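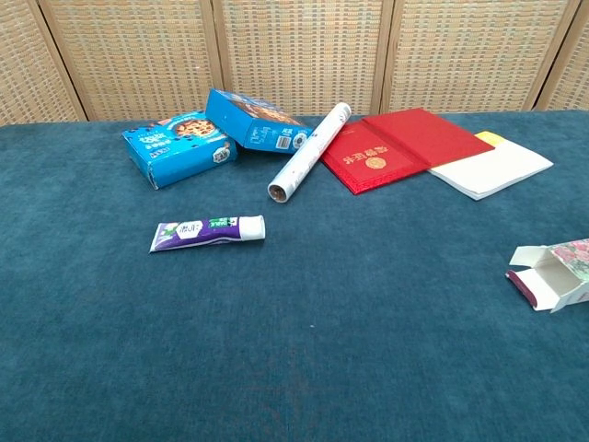
Household packages and a red booklet on the felt-covered table at Wornden, seen from chest height.

Two Hands, One Clock

Most bimanual manipulation policies are trained as if the two arms were a single machine with twice as many joints. The controller predicts one long vector of joint targets, and both arms move on the same schedule. Ikard, a training method developed at the Wornden laboratory, drops that assumption. Each arm gets its own action sequence and its own timing, and a small shared module decides when one must wait for the other.

The problem it addresses is a practical one. In demonstrations, people seldom start both hands at once. One hand closes on an item while the other is still traveling or idle. A joint policy trained on such data tends to average the two phases, and the usual symptom is a hesitant second arm that stops short of its target.

"The idle arm is where the error hides," says Kristine Magbanua, who leads the work. "If you score only the grasp, you never see it. We had to score the arm that wasn't grasping."

The training set, called Cemel, holds 477 demonstrations of tabletop handling. The items are ordinary packages: cookie boxes, a white roll, a small carton with a floral print. They were chosen for differences in stiffness and outline, and several are set close together or overlapping. The felt surface and woven screen stay the same across the set.

In the two-arm portion of the data, the left hand may be gripping a capped purple item while the right is at the open carton. Ikard labels the two arms separately at every time step, using 3 phase tags: approach, contact and hold. Transitions are found from finger current and wrist speed, with no manual marking.

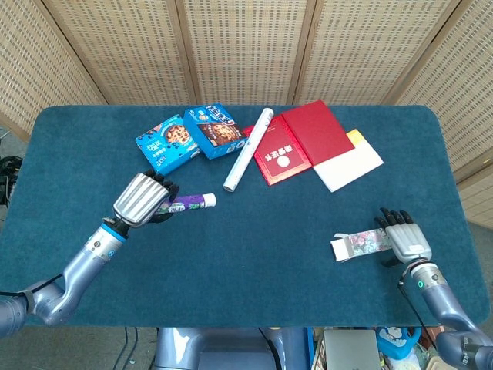 What the shared module does

The coordinating network, Vi, sees only the phase tags and the distance between the wrists. It receives no camera input. Its output is a pair of scalars that slow or release each arm. Keeping it this small was deliberate, as an earlier version with access to the images learned to recognize particular layouts and failed when boxes were moved.

Results

In 40 test runs with rearranged items, Ikard finished all but 2. The joint baseline, trained on the same demonstrations, finished nearly half. Most of its failures occurred while one arm was holding and the other was approaching. Both Ikard failures involved the roll, which shifted on contact.

The method has not been tested on handovers, where the phases of the two arms overlap by design. Those runs are scheduled for February.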